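Skismont two-arm suturing kit: my review after a whole lot of evenings

I've wanted a pair of small robot arms ever since I sat through a talk on surgical robotics at our shared workshop, so when Madhu Singhal offered to split the cost of the Skismont kit with me I said yes before I'd looked up the price (oops). We've had it bolted to the back bench for 10 weeks now and I have opinions!

First, the build. Skismont says a weekend. It took us 29 hours, and I'd call us fairly handy people. The arms go together fine, but the cable tensioning at the wrists is fiddly as anything, and step 7 in the manual has you close up the base before you've routed the second set of cables. We did that on a Wednesday night, undid it the same night, and went home grumpy. Madhu wrote to Dranthorpe, the shop that sold it to us, and they sent over a corrected page the next morning, so points to them.

Once it's running, though — wow. The needle driver is the star. It holds a curved needle firmly and you can creep down toward the surface in tiny steps without the tip wandering. I drive with two hand controllers and Madhu watches the thread and yells at me when I'm about to snag it. We set ourselves the job of closing a long cut, one stitch at a time, and I was hooked by the second evening. 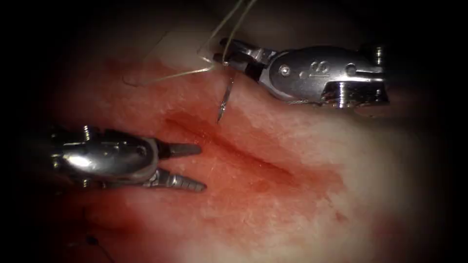

Needle lined up over the cut, grasper open and waiting on the left.

The grasper I like a little less. The jaws have nice little ridges, but ours has some 2 degrees of slop in the wrist roll, and you feel it every time you try to take the needle from the other arm. I've tightened it twice. The Anddale wrist upgrade is supposed to cure this and I'm tempted, but it costs as much as a decent drill.

Software is so-so. Awasthi, the control program in the box, starts quickly and the motion scaling is lovely (set it slow, trust me), but it forgets your home position whenever you unplug the controllers. Save your settings to a file and load them by hand.

Would I buy it again? Yes, with a friend to share the bill and a good set of tiny screwdrivers, as the ones in the kit are junk. Four stars from me, and Madhu says three and a half until the wrist gets sorted out.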